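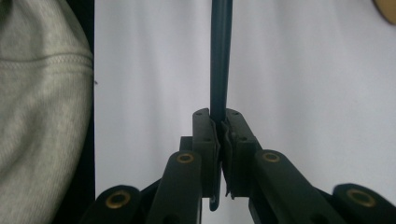 A slim dark teal rod against a white backdrop, with a bit of grey knit off to the left.

Home | Kitchen | Laundry | Workshop | Work & Money | Contact

Tidying up your cleaning résumé at the kitchen table
By Ásdís Arnardóttir
November

Every spring I get letters from readers who have cleaned houses, offices or holiday cabins for years and have never written a word of it down. Then a decent job comes up, applications close at 5 o'clock, and there they are with a cup of tea and an empty page. I've been on both sides of it, first as a cleaner and later helping to hire them for a little guest house called Drelluveck, so pull up a chair and I'll tell you what I'd do.

Start with the rooms. Go through a normal shift in your head, from the moment you hang up your coat, and jot down what you did in each one. Bathrooms, stairs, the awful oven, the linen cupboard. Don't worry about spelling or order yet. Most people fill a page before they've reached the back door, and they're quite surprised at themselves.

Next, put some size to it. "Cleaned offices" could mean anything, but "evening clean of a two-storey office with 100 desks" gives the person reading a picture of your day. If you looked after linen for a place that slept 200, say so. At Drelluveck we once had an application that simply said "I can do floors", and I did ring her, but I had to ask an awful lot of questions!

Name the machines you're comfortable with – scrubber, carpet extractor, backpack vacuum – and any training in handling chemicals, with the year if you remember it. Leave out the ones you've only seen in the cupboard.

Keep the whole thing to a page if you can, two at the most, and ask your referees before you list them. A quick phone call is good manners, and it means they'll have something kind ready to say.

Then leave it overnight and read it aloud in the morning. I still do this with everything I write, much to the dog's annoyance.

Comments

Kristóf Bozsik: Did the room-by-room list last night and filled both sides of the paper. I'd forgotten all about the window work.

Marg in the valley: Should I put down cleaning for my aunt? It was unpaid but I did it for years.

Ásdís: Marg, yes, pop it in and call it unpaid. It all counts as far as I'm concerned.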